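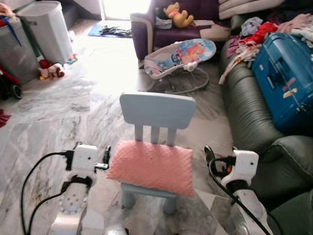
From the Netden household encyclopedia. Entry by the Peltevdale desk. Last revised in January.

A child's chair is a small seat made to a child's measure, low enough for both feet to rest on the floor. Seats are often 8 to 15 inches high, and the chair usually lives wherever the family does, which tends to mean the living room.
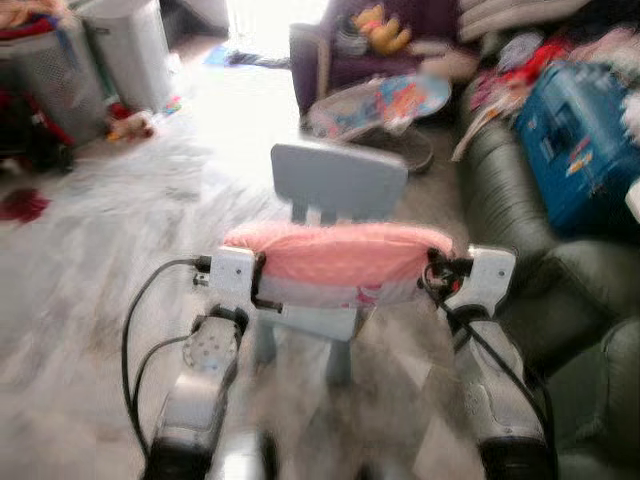 Covers and cushions are nearly as old as the small chair itself, and families grow very fond of them. A loose cloth is the simplest kind, laid over the seat and tucked behind. It is easiest to hold it by both sides and pull it tight across, as with the pink cloth at the light blue chair, before letting it settle. A padded cushion is softer — and kinder to bare legs in summer — but it likes to slide,
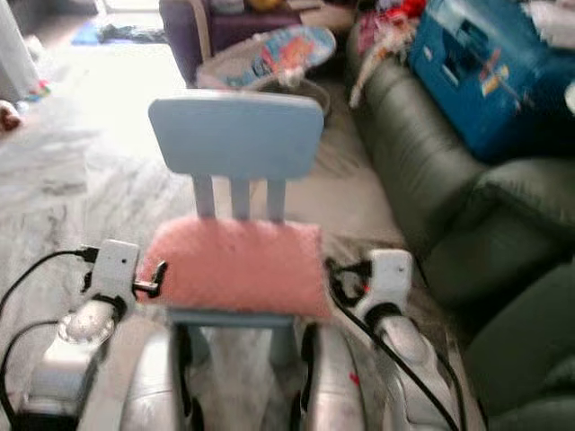 so many are sewn with ties at the back corners, or given a grippy underside. Washing is best done on a gentle cycle, with the cushion dried flat and given a good shake now and then.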